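Planning and Buying Automation, Handout 4
The part of the budget you forgot
Notes by Lina Awwad. Read before the November session and bring a calculator.

Last time we priced the arm. Everyone enjoys pricing the arm. It has a brochure, a reach and a payload, and a salesman who returns your calls until the moment you sign. This handout covers everything else, which in most first-year plans appears as a single line called "sundries".

Start with what goes on the end. An arm arrives with a bare flange and no opinion on what it should pick up. The gripper is a separate purchase, the fingers are often another, and the bracket that joins your gripper to your arm is made by a third party or by you, on a 3D printer, at eleven at night. Put all of it under End Effector and give it its own contingency.

Next, cables. The Koster plan, which you have in your pack, allowed nothing for them. Count power, signal and anything the gripper needs, then add slack for every joint that turns. Slack has to go somewhere, so add ties and clips too. Khalil Zoubi marked the Koster plan and wrote "wireless, is it?" in the margin. I have left his comment in.
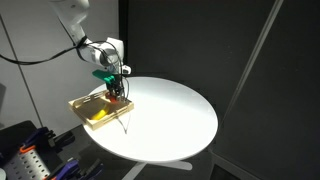

Then there is the furniture. A table sounds free because you already own one. Ask what it weighs, whether it can be fixed down, and how far it shifts when someone leans on it. Clamps belong on this line. Buy more than you need, as they migrate.

Test objects come last and cost very little, so people leave them out and then spend a morning hunting for something to pick up. Toy fruit is fine. Trays and boxes are fine. Buy spares of whatever you choose, and write down where they came from.

Worked figures (Illar bench cell, arm excluded)
End effector, bracket and spare fingers: 3803
Table, clamps, cables and ties: 1322
Test objects: 20
Total: 5145

The original Illar request had 20 against the lot. It was approved at once, which should have worried somebody.

For the session
Take the Drundareck plan and find the lines that are missing. Joelle Boutros found six last year and Elie Mahasneh disputes two of them. Price each one from a real supplier's list, with delivery. Then decide what you would cut if the total had to come down by a fifth, and be ready to defend it to Phong Kiều, who will be playing the finance office and has been looking forward to it.

Hand in one page. Staple it.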